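Why Knitted Cloth Stretches

Knitted cloth is made of loops. Woven cloth is made of straight threads that cross. This one difference explains why a T-shirt pulls over your head easily and a stiff cotton shirt needs buttons.
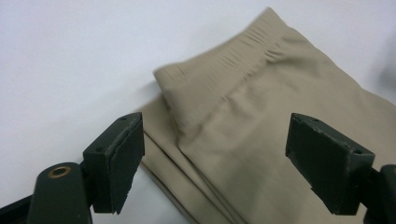 Henrike Sauerland asks whether the yarn in a knit has to be stretchy too, as her class could not agree. It does not. Plain cotton yarn hardly stretches at all. Take a piece of cotton string and pull both ends. The string goes tight and stops. Knit the same string into cloth and the cloth will stretch, even though the string has not changed.

What happens inside a loop

Draw a row of loops on paper, each one shaped like a tall, narrow arch. Each loop passes through the loop below it. When the cloth is pulled sideways, the arches get wider and shorter. The yarn slides a little from the legs of the loop into the top. No yarn has been added. It has only moved.

When you let go, the bent yarn pushes back toward its old shape. Wool is good at this. Cotton is not so good, and a cotton sweater may stay baggy at the elbows until it is washed.

Most plain knits stretch more from side to side than from top to bottom.

What a rib is

A knitted loop has a front and a back. On the front you see a small V. On the back you see a small bump. If a knitter makes all the loops face the same way, the cloth is called plain knit or jersey. If some columns face forward and the ones next to them face backward, the cloth is called rib.

In rib, the forward columns stand up and the backward columns sink behind them. The cloth folds up like a paper fan. Pull it and the folds open first, then the loops widen. That gives rib two kinds of stretch, and it is used for cuffs, collars and waistbands.

Ribs have names made of numbers. A 2 by 2 rib has two columns forward and two columns back. A 4 by 4 rib has wider ridges.

Adding elastic

Many waistbands need more grip than the loops can give. An elastic strip may be sewn inside the band, or a thin elastic yarn may be knitted in with the main yarn. Elastic yarn is made of long, tangled chains of molecules. Pulling straightens the chains. Letting go allows them to tangle again. Heat damages them over time, and that is one cause of loose waistbands.

Try it

You need an old sock, a cotton handkerchief and a ruler.

Lay the sock flat and measure across the cuff. Pull the cuff gently and measure again. Write down both numbers. Do the same with the handkerchief, pulling along one edge. Then pull the handkerchief from corner to corner. It will give more this way, because the square gaps between the threads can lean over into diamond shapes.

Words used on this page

Course: a row of loops running across the cloth.
Wale: a column of loops running up the cloth.
Gauge: the number of loops in a set width.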